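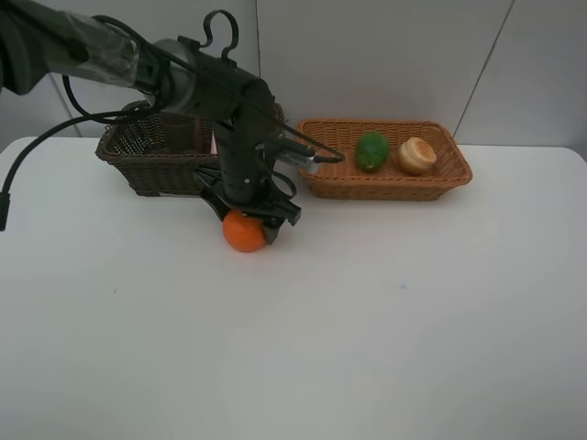 Keeping fruit and bread in wicker baskets

Wicker baskets let air move around whatever is in them, so oranges, limes and rolls can all live on the bench. Two rectangular baskets will do for most kitchens. One dark and one light makes it easy to remember which is which.

1. Empty both baskets and tip out the crumbs. Go over the weave with a dry pastry brush. If it's sticky, use a damp cloth and leave the basket upside down near a window until the cane feels dry.

2. Wipe the table and let it dry. Don't push the baskets hard against the wall.

3. Check each orange before it goes in. Turn it over and press lightly near the stem end. Soft spots mean juice it today. Firm ones can stay out for 7 days, then move them to the fridge.

4. Put the oranges in first, in a single layer if they fit. Avocados go on top where you can reach them — they bruise under weight, and you'll want to check them daily.

5. Bread rolls can share a basket with fruit for an afternoon. Overnight, put them in a cloth bag or they'll go hard.

6. Line the basket with a tea towel if the weave is coarse. Ours is a plain Nenlow one, washed with everything else.

In February we halve the fruit we keep out. The kitchen gets too warm by 3 pm and the limes shrivel.

Contact Skundow Kitchen Notes | © Skundow | Back to top

We use cookies to remember your settings. By continuing to browse you accept our cookie policy. Accept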